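Section 4. Setting Up a Sidewalk Survey in Dratik Field

This section covers the creation of a survey project, the preparation of the handheld unit and level, and the collection of curb ramp and sidewalk records. Complete Section 3 (User Accounts) first. Screens and menu names apply to the release of 26 Oct 2020 and may differ in earlier releases.

4.1 Before You Start

You will need:

- A Dratik Field login with the Surveyor or Lead role
- A street centerline file for the survey area, in the coordinate system used by your public works office
- A digital level, 24 inches long, with a fresh battery
- A tape measure marked in tenths of an inch
- A measuring wheel
- Safety vests for every member of the crew

NOTE: A two-person crew is assumed throughout. One person takes measurements and reads them aloud, the other enters them. Single-person entry is supported but the read-back prompt must be turned off under Settings > Prompts.

4.2 Creating the Project

1. Sign in to the office console and select Projects > New.

2. Enter a project name. Names may contain letters, numbers and hyphens. The sample project used in this guide is Lalley-North.

3. Under Boundary, load the street centerline file. The console draws the streets and divides them into segments, one per block face. Lalley-North contains 456 segments.

4. Check the segment list for duplicates. Divided roads are often drawn twice in centerline files. Merge duplicates with Edit > Merge Segments.

5. Under Standard, select the accessibility standard that applies to your agency. The limits for cross slope, running slope, clear width and vertical displacement are filled in from the selection.

6. If your agency uses stricter local limits, open the Overrides tab and enter them there.

CAUTION: Do not change the standard after field work has begun. Records already collected keep the limits in force when they were saved, and the summary report will mix the two.

7. Select Save. The project status changes from Draft to Open.

4.3 Assigning Crews

1. Open the project and select Crews > Add.

2. Pick a lead and at least one surveyor. In the sample project, Dehua Xiong is lead for crew A and Algirdas Kivi is lead for crew B.

3. Drag a box over the map to select segments, then choose Assign To.

4. Repeat until the Unassigned counter reads zero.

NOTE: Users with the same given name are listed by family name. Confirm the full name before assigning (for example, Dehua Xiong and Dehua Luo).

4.4 Preparing the Handheld Unit

1. Charge the unit fully. Allow it to reach outdoor temperature before use.

2. Connect to the office network and select Sync > Download Project.

3. Wait for the base map to finish loading. The progress bar must reach the end before the unit is disconnected.

4. Open Position > Status and stand in the open until the accuracy value turns green.

5. Lay the digital level on a flat surface, press Zero, turn it end for end, and press Zero again.

6. Attach a test photo to a blank record with the camera button, then open the record to check that the photo was saved. 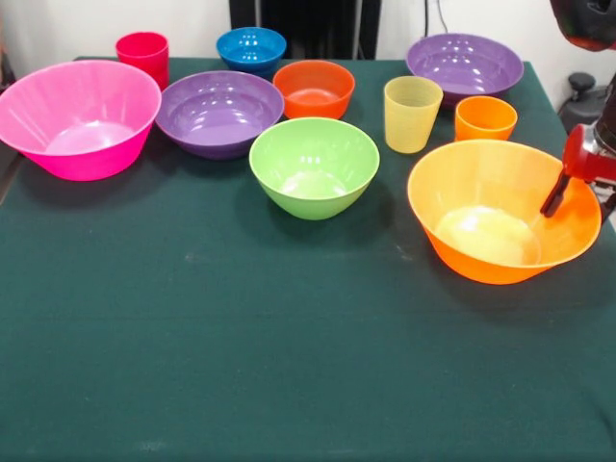
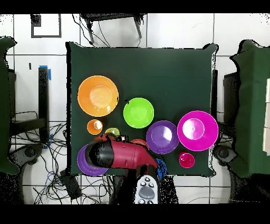 7. Delete the blank record. Test records left in the project are counted in the summary report.

8. Pair the level with the handheld under Devices > Add. The level appears by its serial number.

CAUTION: The level must be zeroed again if it is dropped or carried in a vehicle with other tools. Slope readings taken with an unzeroed level cannot be corrected later.

4.5 Collecting Sidewalk Records

1. Select a segment on the map. It turns from gray to blue.

2. Walk the full segment once before measuring. Mark the places where width, slope or surface changes.

3. At the start of the segment, measure clear width at the narrowest point between fixed objects. Enter the value in inches.

4. Lay the level across the walk, at a right angle to the direction of travel. Press Read on the level. The value fills the Cross Slope field.

5. Lay the level along the walk and press Read again for Running Slope.

6. Measure any vertical displacement at joints with the tape. Enter the largest value and place a point on the map at its location.

7. Repeat steps 3 to 6 at each marked place, then select Close Segment.

If a reading is outside the limit, the field turns red and a photo is required before the record can be saved. Include the level display in the photo.

4.6 Collecting Curb Ramp Records

1. Select the corner on the map, then Add Ramp.

2. Choose the ramp type: perpendicular, parallel, combination, blended or none. Use None where a walk meets a curb with no ramp.

3. Enter ramp width, running slope, cross slope and landing size, in that order.

4. Enter gutter slope with the level laid in the direction of travel.

5. Record whether a detectable warning surface is present and whether it covers the full width of the ramp.

NOTE: A corner may hold two ramps. Create a separate record for each. The sample project has 395 ramp records on 113 corners.

4.7 Uploading and Checking

1. At the end of each shift, connect to the network and select Sync > Upload.

2. On the office console, open Review > Flags. Records with missing photos, repeated values or positions off the segment are listed.

3. The reviewer accepts the record or returns it to the crew with a comment. Returned records appear in orange on the handheld at the next download.

4. When all flags are cleared, select Project > Lock.

Locked projects can be exported to the Rurkia scheduling module, described in Section 5.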